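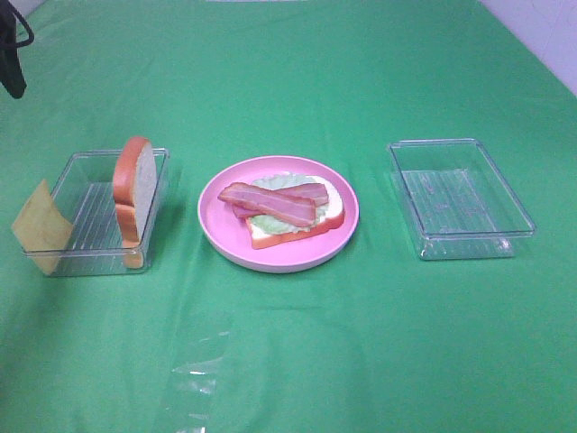
Section 2. Adding a series blurb in Clestar

The blurb field takes up to 2000 characters, and most authors seem to think that's a target. I doubt many readers get past 900. Say your heroine runs a lunch counter and chapter one opens on bacon and lettuce on a slice of white bread, served on a pink plate. Fine, but that belongs in chapter one. The blurb needs her name, her trouble and whoever she shouldn't be falling for.

1. Open your series page and choose Edit Blurb.

2. Paste your text as plain text. Clestar claims to keep italics from a word processor. I have yet to see it do so cleanly.

3. Fill in the Hook line, 50 characters at most. Store listings show this first.

4. Set the book number. A prequel goes in as 0, whatever the pop-up tells you.

5. Press Preview and read the whole thing on a phone.

6. Press Publish.

Note: The Suggest button writes a hook for you. It gave our test series, The Wakcombe Sisters, "Love finds a way" - and then gave the same line to a book about a divorce. Use it if you like.

Note: Comparison titles are optional. Régis Cordier, who writes the Estport books, swears they bring in readers. His sales page doesn't show where the readers came from, so take that as you please.

Caution: Publishing overwrites the old blurb on every book in the series. There is an Undo link, but it disappears when you leave the page. Save a copy on your own computer first.

Caution: Don't name the killer in the Keywords box. It is labeled private, yet those words turn up in search.

Last checked January 28, 2020.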